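Dela Mensah has run the Tuesday lunch club in Potmont for two years, and she still writes the menu on the back of an envelope. "I start with what's cheap at Perron," she says. "Then I see who's coming."

Her oldest regular is 86 and has the soup every week. Others have moved to Potmont recently and don't know anyone yet. Mensah seats them near the kitchen door, where people pass with plates and stop to talk. 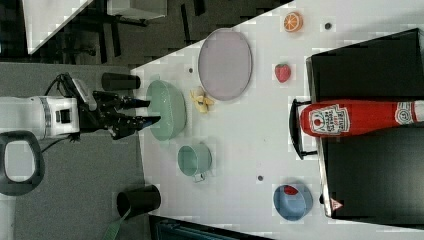
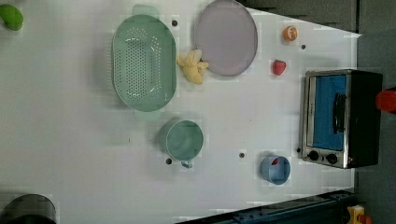
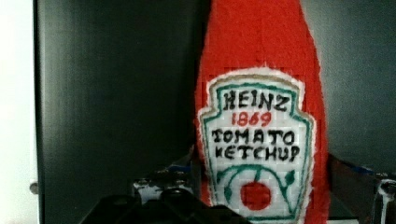
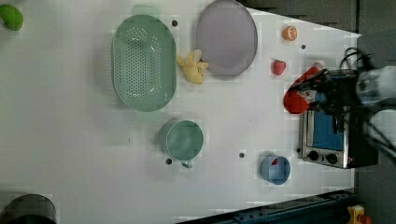

Kitchen things and play food, including a red felt ketchup bottle (third picture).

Money is tight. A grant of £2000 paid for the new cooker, but gas and rent come out of what people put in the tin. "Some weeks it covers it," Mensah says. "Some weeks I ring Ghislain."

Ghislain Tremblay cooks when she can't. He learned in his mother's café and doesn't use recipes. "If there are more people, I add potatoes," he says. "It has worked so far."

Both would like to open on a second day. Mensah has asked about the hall and is waiting to hear — she hopes to know by May.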